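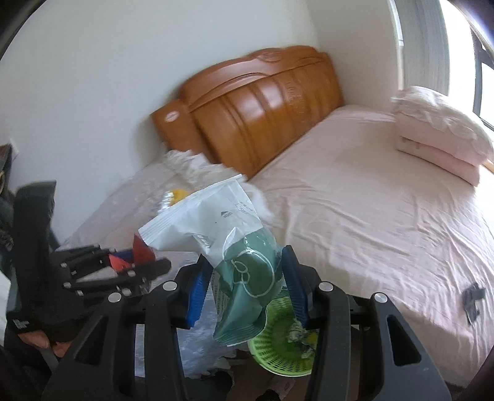 A crumpled snack bag, white at the top and dark green below.

Home | Kitchen | Workshop | Small Business | Ask Us

Packing Orders at the Kitchen Table

When I opened my little online candle shop, Fullia, I packed every order wherever I could find a clear patch of counter. Supper was late more nights than I care to admit! If you're selling from home too (soap, knitting, old books, whatever it may be), these are the habits that got my evenings back.

Keep one packing box. Mine holds tape, scissors, labels, tissue and a pen on a string, and it comes out at 2 in the afternoon and goes back on the shelf before I start peeling potatoes.

Wipe the table and let it dry all the way before any paper touches it. I lost a whole stack of thank-you cards to a damp spot in July, and I'm still a bit sore about it.

Weigh things on your kitchen scale, but put a sheet of parchment down first. My standard two-candle parcel comes to 419 grams with the padding in, so I wrote that inside the cupboard door and now I only weigh the odd ones.

Fold the end of your tape under every single time. You'll thank yourself.

Save clean padding from your own deliveries and sort it by size in old pillowcases, which hang nicely on the back of a pantry door.

COMMENTS

prillovton_soaps: The pillowcases! I had 11 grocery bags of bubble wrap under the stairs until this morning.

mossymitten: Does the tape trick work with the paper kind? Mine tears.

oatsandtwine: Mine too, so I fold over a good inch.

Contact | © Skitgate Home Tips | Back to top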